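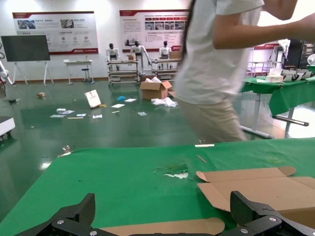
Capítulo 7
La caja, el cable y la mesa de embalaje

Quien haya pasado una tarde preparando envíos sabe que el embalaje empieza bastante antes de coger el primer cartón. Empieza en el suelo, en las bolsas de plástico arrugadas que se van amontonando, en los papeles sueltos, en esa caja abierta de la que asoma el relleno blanco y que alguien piensa recoger luego. Con los años he aprendido a mirar primero eso, el suelo, y después la mesa, y les pido a ustedes que durante este capítulo hagan lo mismo, con paciencia y sin vergüenza, porque todos hemos trabajado alguna vez entre restos.

En el capítulo anterior seguimos el recorrido de un pedido por el almacén de Wevis, desde la estantería hasta el puesto de preparación. Ahora nos quedamos en ese puesto y nos ocupamos de algo muy modesto: guardar un cable de alimentación en una caja de cartón de tapa abatible. Parece poca cosa, y sin embargo Tiziana Greco, que me enseñó el oficio en Govham, le dedicaba la mañana entera del miércoles – y todavía nos mandaba repetirlo después de comer.
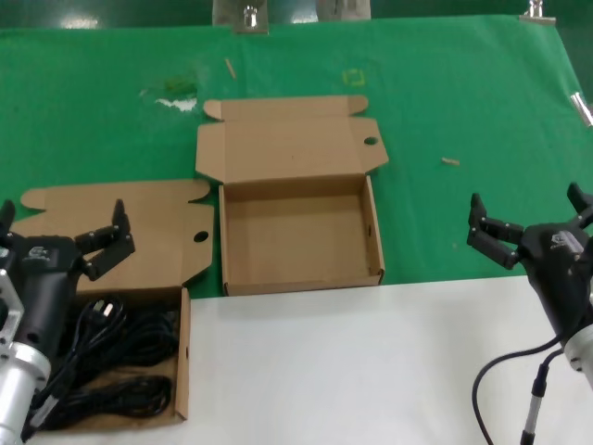 Tiempo de lectura: 11 minutos

7.1 Abrir antes de llenar

La primera costumbre que conviene adquirir es la de abrir del todo la caja. La tapa se echa hacia atrás hasta que descansa plana sobre la mesa, con las solapas extendidas, y así la boca queda libre y las manos entran sin tropezar. Un paño sobre el tablero, verde en nuestro caso, hace que el cartón claro resalte y que cualquier recorte olvidado se vea enseguida.

Fíjense también en el orificio redondo de la tapa. Si al abrir dos cajas del mismo modelo lo encontramos en el mismo lado, sabemos que las dos están orientadas igual, y ese pequeño detalle ahorra muchas vueltas cuando hay que cerrar 123 cajas antes de la merienda.

7.2 El cable recogido

Un cable se guarda en vueltas amplias, sin doblarlo en ángulo y sin apretarlo junto a la clavija, que es donde más sufre. Se toma el haz entero, se levanta por encima de las paredes de la caja y se deja bajar despacio. Casi siempre hay una vuelta rebelde que se descuelga antes que las demás; no hay que pelearse con ella, basta con acompañarla hacia dentro y colocar el resto encima.
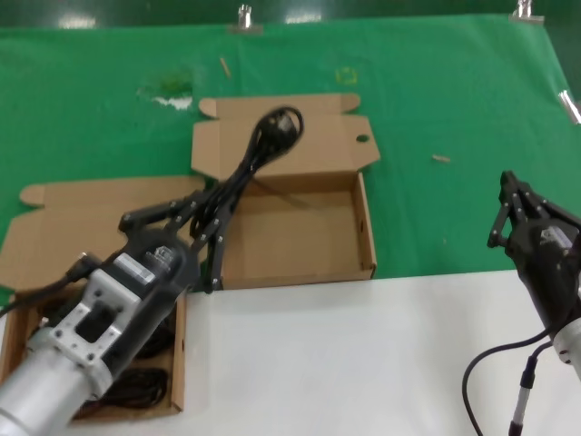 Figura 7.3. Cable negro recogido en vueltas, con un tramo suelto que cae dentro de la caja central.

La clavija merece un momento aparte. Si queda apoyada sobre la solapa trasera, la tapa no cerrará bien, de modo que la llevamos al interior y la acomodamos sobre las vueltas, lejos del borde. En Pisthorpe usaban una regla muy sencilla que yo sigo repitiendo en clase: primero el bulto, luego la clavija, al final la tapa.

Antes de pasar a la sección 7.3, preparen 2 cajas y un cable, despejen la mesa y practiquen con calma. Anoten en el cuaderno en qué momento se les soltó alguna vuelta y cómo la recogieron. Volveremos a esas notas cuando hablemos del cierre.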